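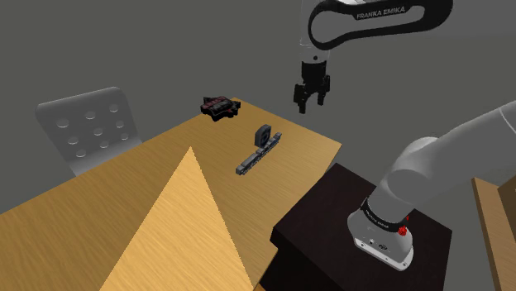

Wooden table with a dark gray segmented track piece and a black and red object near the back edge.

Presano Kitchen Equipment Fund
Progress report from Milley Community Kitchen
Prepared by Abrehet Zeleke, equipment lead
Period covered: March through June

Summary

The grant pays for replacing the cold storage and ice equipment at our two sites, Demissie Hall and Pilley Street. Demissie Hall is finished. Pilley Street is behind schedule, mainly due to the floor drain, and we now expect to close it out in September. Spending is within budget and we are not asking for more money.

Demissie Hall

The old reach-in refrigerator was removed in March and the new two-door unit went in the same week. It has stainless steel doors, adjustable shelves and a bottom-mounted compressor, so the coil can be cleaned without a ladder. The cooks asked for deeper shelves than the standard ones and the dealer swapped them at no charge.

The undercounter ice maker is also running. We had one service call in April for a loose water line fitting, covered by warranty. The water filter is due for its first change in October.

Meals served from this site reached 351 in the last week of June. Before the new refrigerator we had to turn away some of the donated dairy – there was no room to hold it at temperature.

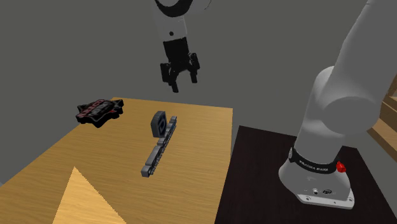
Pilley Street

The prep table refrigerator has been delivered and is in use. The walk-in cooler is not. The city inspector wanted the floor drain moved three feet from the door, and the plumber could not start until June. The drain work is now done and patched. Panels and the evaporator are in dry storage on site, still wrapped.

Remaining work is as follows. Panels go up first, then the refrigeration contractor connects the condensing unit on the roof. The electrician has already run the circuit. After that we need a final inspection and a full day of temperature logging before any food goes in.

Budget

We have spent almost 86 percent of the award. The drain work was not in the original plan and was paid from our own repair account. The largest bill still to come is the refrigeration contractor's.

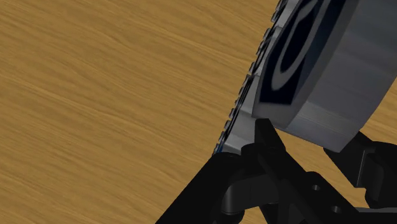 The remaining equipment money also covers door gaskets and a spare thermostat for each site. We would like to move what is left in the freight line to staff training on cleaning condenser coils, and will send the change form separately. Invoices through June are attached, except the shelving credit, which the dealer has promised in writing but not yet issued.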